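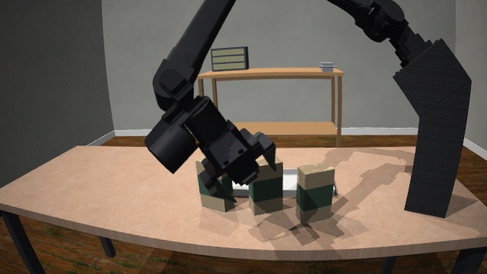 Shared Table, Two Arms: Rules for Running Block Tasks in Simulation
Project report, robotics module
Lakshmi Poojary
30 October 2025

1. Why I chose this topic

When I joined the Nadar group, there was already a working simulation with two arms and a table, and there were many saved runs. There were no written rules. Every student started a run in his or her own way, and gave names to the files in his or her own way also. My supervisor asked me to write a short set of rules and to test if other students can follow them. This report explains the rules and the test. It does not propose a new control method.

2. The task

The task is called Dutumus in our folder. The arms have to move striped blocks on a table, one block at a time, without knocking over the others. Both arms can reach the middle of the table, and this is where most of the trouble comes from. The simulator is set up with Vanell, our own collection of start scripts.

3. What was wrong before

I read the log of 2659 old runs. Of these, 2484 had a complete log and could be used. The rest were stopped in the middle and saved anyway, with no note about the reason. I also found two smaller problems. Some students counted a run as a success if the block was lifted, others only if it was put down again and stayed upright. And some changed the light or the friction of the table between runs and did not write it down.

4. The rules

4.1 Before a run, write down the script version, the random seed and the friction value. If one of them is missing the run is not counted.

4.2 Only one arm may be inside the shared zone. The other arm waits outside it until the first one has reported that it is clear. In our scripts the distance between any two links must stay above 50 mm. If it becomes less, the run stops by itself.

4.3 Success means: the block is released, it stands upright, and it does not move for two seconds. A block that leans on its neighbour is a failure.

4.4 A failed run is kept. It gets a short reason from a fixed list (slip, contact between arms, block knocked, time over, other).

4.5 Do not change the scene to make the task easier. If a change is needed, make a copy with a new name and tell the group.

5. Test with other students

I asked four students to do 15 runs each with the rules printed next to them. I did not help them during the runs. All of them filled in the seed and the version. The friction value was forgotten by two students at the beginning, so I moved it to the first line of the form.

Rule 4.3 was the most discussed. One student from the Gistaswood lab thought that two seconds is too short, as a block can still rock slowly on its edge. I checked his run and he was right in that case. I left the rule as it is for now - a longer time needs a new check in the script, and I had no time for this.

6. Limits

The rules were tested only in simulation. On real arms there must be also an emergency stop, a marked area on the floor and a trained person present, and these are covered by the lab safety sheet, not by my rules.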